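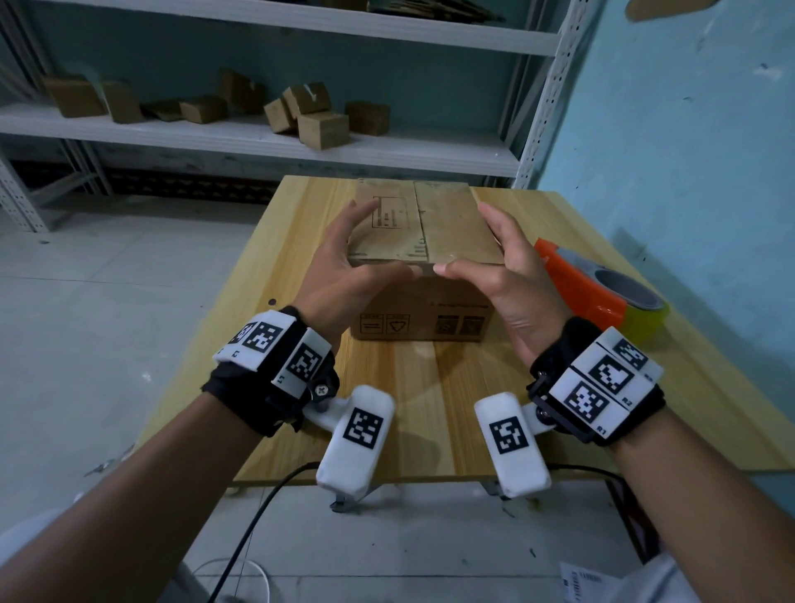

A closed cardboard box on the table, with a hand either side of it.

Monday, October 25, 2021

I have spent the last few evenings reading the labelling rules for hemp seed oil and CBD products, mainly to settle an argument with myself over whether the small print on the bottles in my kitchen means anything. It does, but less than I had assumed.

The first problem is the unit. A bottle may state the total cannabidiol in the whole container, the amount per millilitre, or a percentage by weight. All three turn up on the same shelf. My Clultel bottle gives only a total. The Rumska one gives a percentage and leaves you to find the volume on the base, in grey type. To compare them I had to convert both to milligrams per millilitre, and the percentage figure needs the density of the carrier oil, which neither firm prints. I used a typical value for hemp seed oil and accepted the small error.

The second problem is the word "hemp" itself. Oil pressed from the seed contains next to no cannabidiol. Extract from the flowers and leaves may contain a good deal. Both are sold with the same leaf on the front. If the ingredients list says only Cannabis sativa seed oil, you have bought a salad dressing — a decent one in the case of Vainio, but priced like something else.

Then there is the batch certificate. Grometard prints a batch number and posts a laboratory report against it, so I looked mine up. The report ran to 3 pages and covered 13 cannabinoids, most of them below the limit of detection. It is worth being clear about what "not detected" means. It doesn't mean zero. It means the amount was lower than the method could find, and a less sensitive method will give a cleaner-looking sheet. The limit ought to be shown in its own column. On mine it was given as a footnote.

I also checked the date of the test against the date on the bottle. They were two months apart, with the test first, as you would expect if the extract was tested in bulk before filling. Whether the finished bottle was tested again isn't stated anywhere I could find. I have written to ask.

For what it's worth, the stated content and the tested content agreed to within 2 per cent, or some 125 drops' worth of arithmetic that I needn't have done by hand. The spreadsheet is a mess and I won't be sharing it until the density column is fixed.

One loose end is storage. Two of the labels say to keep the oil in a cool, dark place and one says to refrigerate after opening. I can't find a reason for the difference in the ingredients, which are the same apart from the flavouring. I'll look at it again in December when the opened bottles are due to be used up.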